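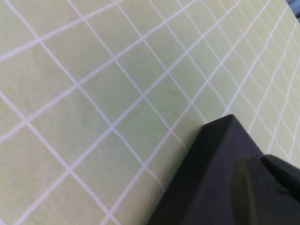

Department of Textile Conservation and Dress History, Wenville

3.2 Checked cloths in household use

Figure 1. Pale yellow-green surface with a grid of light lines, of the general type grouped here as open check.

Open checks form the largest group in the Amaral inventory, which lists 3,000 household cloths kept by families in and near Pleltance. We recorded 2,000 of these as plain or striped and left them out of the present section. The rest were sorted first by ground colour and then by the spacing of the lines.

Light lines on a pale ground (Figure 1) were harder to sort than dark ones. Old cloths in this group had often faded with washing, and the same piece could be entered as cream by one recorder and green by another. We followed the method set out by Deok-su Jang, in which each cloth is laid flat beside a printed colour card and read in daylight before noon. Pieces that fell between two cards were given the lighter value.

Owners were asked where a cloth had been bought and what it was used for. Most pale checks were kept for the kitchen table and replaced every few years — far more often than the white damask kept for visitors. In 80 households a worn cloth had been cut down into smaller pieces, usually for lining drawers or covering bread. These offcuts were entered under the number of the parent cloth where this was known. In 4 cases the owner still had both halves, and the difference in fading between them is taken up in Section 3.3.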